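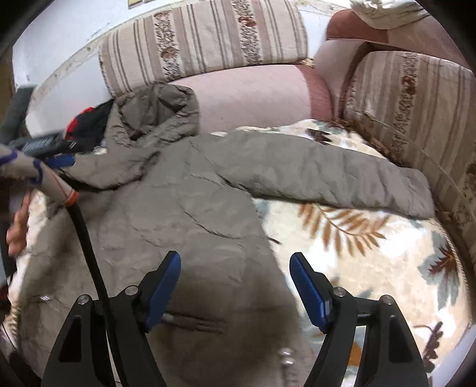
06/11/2020. Budget page, since Pascual wants a number and I only have opinions. We have 661 left on the consumables line and a wish list from Iara that would eat it by lunch. Top of her list is finger pads. The blue ones on the handhelds are the part that does all the touching, and a puffer jacket with a slick shell is a fair way to find out what a pad is worth. Kanik quotes 75 a set, Porau won't quote at all until we "open a conversation." I have opened enough conversations with Porau. Going with Kanik, 2 sets, plus whatever they charge for answering the phone.

Cables: Oğuzhan says go longer, Alfie says go thinner, and neither has a part number. Parked.
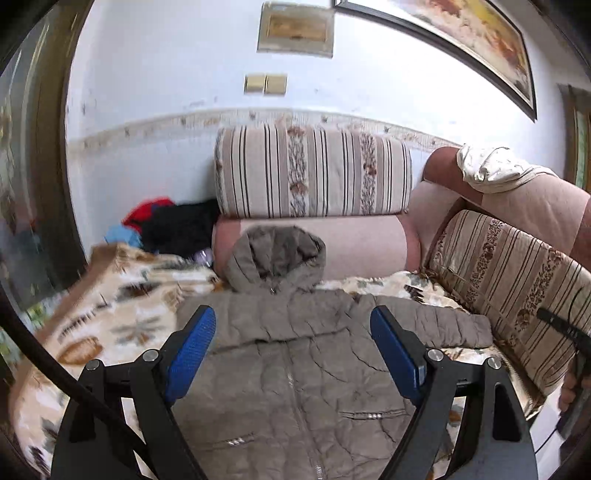

Jacket laid face up, hood against the bolster, fingers wide open.

Garments are their own line from now on. Last time they were filed under "misc" and Amancay had to explain a coat to accounting. I've put in for 11 pieces, secondhand, with zippers wherever we can get them. Quilted stuff is bulky to store, so add a bin. Saavedra sells bins. Saavedra also sells a shelving system for the bins, and a labeler for the shelving system, and I would like it on record that I closed the tab.

The big item is still the arm. Grestau sent a revised offer that is the old offer with a nicer font. Lease or buy is Pascual's call, but I don't want to sign either until we know which jaw opening we need for thick clothing. Wider fingers change the mount, and the mount changes the price.
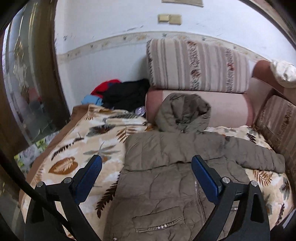

One finger over the quilting, the other just off the jacket's left edge.

To do before the November order closes: get Kanik's shipping in writing, ask Iara if spare screws come with the linkages or get billed like jewelry, and send Grestau the jaw question again. Alfie has the purchase form. Alfie, if you're reading this, where is the purchase form?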